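How to Recover an Arm That Has Stopped With Its Fingers in the Rack

Posted 6 October 2019 by the Corkholm bench team
14 comments | 72 shares

Sooner or later your arm will stop dead halfway through a pick, with its fingers down among the tubes and fault code 2288 on the pendant. The Stato manual translates 2288 as "external force limit exceeded during descent." What it means is that the arm hit something, felt it, and quit, like a teenager asked to empty the dishwasher.

The stop is the good part. Most of the glass we've lost at Corkholm was lost in the five minutes after a stop, when a human being got involved. The instructions below were paid for in beakers.

Before you touch anything

Leave the reset button alone. Reset clears the fault and, on our controller version, offers to resume the last motion. The last motion was "down." You will be invited to drive the fingers into the rack a second time, and the dialog box is very polite about it.

Switch the pendant to manual and set the speed cap to 5 percent. If there are two arms on your table, pause the other one too. It has no idea its colleague is in trouble and will carry on with its own program, sometimes straight through your elbow.

Next, get down to table height and look at the fingertips from the side. From standing height every gripper looks clear of every rack. You want to know three things: whether a finger is inside a hole, whether it's touching a tube, and what glassware is close enough to get swept when the arm moves. 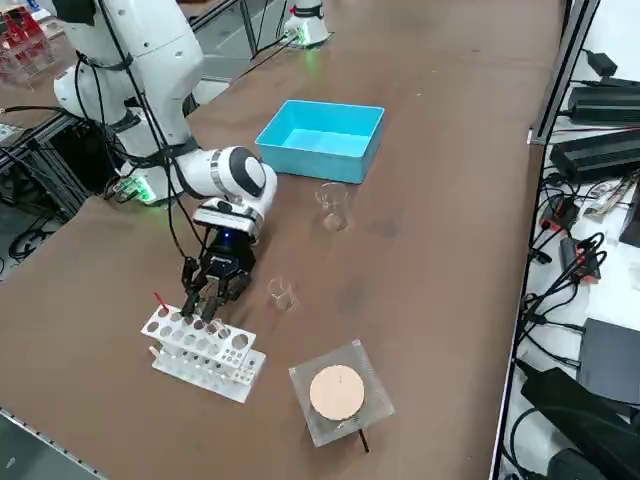 Gripper over the upper row of the rack, with a small tube just beneath the fingers and the smaller beaker right next door.

Getting out

1. Clear the glass first. Anything breakable near the wrist goes to the far end of the table. Reach in from the side, never underneath the gripper.

2. Don't open the fingers yet. If they're inside a hole, opening them wedges them against the plastic, and you'll lift the whole rack.

3. In the jog menu, choose TOOL frame and then switch it to BASE. Yes, in that order. On our version, BASE stays grayed out until you've picked TOOL, and support has been "looking into it" since June.

4. Jog straight up in small taps. Hold the rack base down with a long-handled clamp if it tries to come along for the ride.

5. Once the fingertips are well above the tallest tube, open and close the gripper once. Listen for clicking. A clicking finger is a bent finger, and you're done for the day.

6. Only now press reset, and choose "Abandon program." The button is small and beside "Resume," naturally.

Finding out why

Nine times out of ten the rack moved. Somebody wiped the table and put it back almost where it was, and the arm does not do "almost." Re-teach the first and last holes of the row and run the descent with no tubes in it.

If the rack hasn't moved, check the approach height. Ours was lowered during the Wiriya trials to save time on each pick, and it did save time, right up to the first slightly tall tube. Watch the cables through a full wrist turn as well. A loop that pulls tight can trip the force limit all by itself.

Please don't fix this by raising the limit. The Kilville bench did, to 2000 on the controller's own mysterious scale, and their faults stopped completely. So did their supply of intact racks.

Log the stop before restarting, including the ones that were your fault.

Contact the bench team | © 2019 Corkholm | Back to top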